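碗架换了之后，厨房台面终于清爽了一点

先交代一下背景。我家厨房是真的小，水槽右边能放东西的地方也就一块砧板多一点，以前洗完碗全靠一条旧毛巾铺在台子上，碗扣着，杯子歪着，锅盖靠墙站着，半夜还会自己滑下来，咣当一声，吓得我从床上坐起来。这样的日子我居然过了好几年……

十二月的时候实在忍不下去了，下决心买碗架。看了一圈，最后在两个牌子之间纠结，一个是 Skovow 的双层款，一个是 Clilletti 的单层款。双层的看着很能装，但是我家吊柜装得低，上层放个汤碗就顶到柜底了，拿的时候还得斜着往外抽。单层的占地方，可是矮，东西一眼看得见。纠结了两个晚上，下单了单层的，不锈钢的那种，后面带一个深灰色的筷子筒，里面有隔断。

到手第一件事是把它整个冲了一遍，再用干布擦。新的不锈钢东西我都习惯这么弄，我妈教的，说是有油。擦完布上确实有一点灰黑色的印子，所以大家别偷懒啊！

用了一阵子，说说感受。

筷子筒我是真喜欢。以前筷子都是插在一个玻璃瓶里，底下老是积一层水，闻着怪怪的。现在分格放，筷子一格，勺子一格，剩下的留给削皮刀之类零零碎碎的东西。唯一要习惯的是它在架子的后侧，前面摆满盘子的时候要伸长手去够，我个子不高，冬天穿毛衣，袖子经常蹭湿。

前沿那一排灰色的椭圆形小胶头也值得夸一下。盘子就靠在这些立起来的小杆上，碰到的是胶头，声音小很多，我那几个边上本来就磕过的盘子也算有人疼了。不过放盘子有个小窍门，大盘子从一头开始放，小的往后排，不然大小夹着放，中间那个总是歪向一边，看着难受。

架子底是一根根平行的钢丝，前后方向的，中间有横条撑着。碗倒扣没问题，小酒杯就不太行，杯口小的会陷进去站不稳。我后来想了个办法，小件统统不上架，另外放一个灰色的塑料盆，盆里垫一条毛巾。

这个盆是家里本来就有的，Pendine 的，以前装过洋葱，也装过一阵子猫粮，后来一直扔在阳台上吃灰。洗干净了拿进来，往碗架右手边一放，居然刚刚好！毛巾我挑了粉白格子的那条，厨房里总算有了点颜色。杯子、保鲜盒盖子、量勺，怕磕的和怕漏下去的都往里面放，毛巾吸水，下面也不会哐哐响。

说到毛巾要多讲两句。一开始我图省事，垫了一条厚浴巾剪下来的，吸水是吸水，可是一天都干不了，第二天摸着还是潮的，赶紧换掉。现在用的都是薄的格子毛巾，一包 6 条，轮着用，每天晚上换一条，脏的攒起来 60 度一起洗。别放柔顺剂，放了之后就不怎么吸水了，水珠在上面滚来滚去的，我试过一次，那一整包都洗了两遍才缓过来。

铺的时候也不要只铺个底，四边要往上带一点，杯子碰到盆壁的时候才有东西挡着。我是把毛巾对着盆口松松地放下去，再用手把角按一按，不用太整齐，反正放几个杯子就压平了。

碗架和盆中间我会留一条缝，别挤在一起。挤在一起的话最右边那个盘子拿不出来，每次都要先把盆推开，烦死了。木头台面还要注意积水，我现在是每天晚上收完碗，把架子抬起来擦一下底下，早上起来台面是干的，心情都不一样。

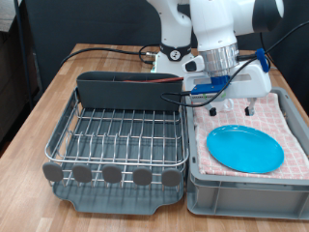 我家现在的收碗流程

吃完饭先把大件洗了，锅和炒勺直接擦干挂起来，根本不上架，它们一上去别的就都没地方了。然后洗盘子，顺着胶头一个一个插进去。再洗碗，扣在钢丝上，稍微斜一点，碗底那一圈凹槽才不会存水。筷子勺子洗完甩两下，头朝上插进筷子筒。最后才轮到杯子和小东西，进盆，倒扣在毛巾上。

顺序听起来很啰嗦对吧，其实习惯了就是顺手的事。我以前是拿到什么洗什么，洗到最后发现大盘子没位置了，又把前面放好的碗拿出来重新排，手上全是泡沫，越排越气。

第二天早上烧水的时候，我会顺便把干了的收进柜子。这一步最容易拖！我的懒人办法是定一个规矩，咖啡没好之前手不能闲着，等咖啡的那几分钟刚好收完一架子。周末就不管了，周末允许它堆着。

几个小提醒

筷子筒记得拆下来洗，隔断的角落里会攒东西，我用旧牙刷刷的，一刷一个准。木筷子头几天多晾一晾，没干透别急着往抽屉里收，我发霉扔过一把，心疼。

钢丝架每隔一段时间会有白白的水垢，尤其是横条和竖条交叉的地方。我是用 600 毫升温水加一点白醋，抹布浸湿了裹上去，过一会儿再擦，比干蹭省力多了。弄完用清水冲掉，不然厨房一股酸味，我家那位还以为我在腌萝卜。

灰色胶头不要用钢丝球，用海绵就好。

还有就是盆，真的不用专门去买。我在 Avram 看到过和碗架配套的沥水盒，好看是好看，价钱够我买好几包毛巾了，看了两眼就放回去了。家里有什么方盆先拿来试试，只要放得下，高度别超过碗架太多就行。

下一步想收拾的是水槽下面那个柜子，里面塞了一堆塑料袋和不知道哪年买的洗洁精，我每次开门都假装没看见。等我鼓起勇气收完了再来写。你们家水槽下面都是怎么放的？有好用的架子请留言告诉我，窄一点的优先，里面有根水管很碍事！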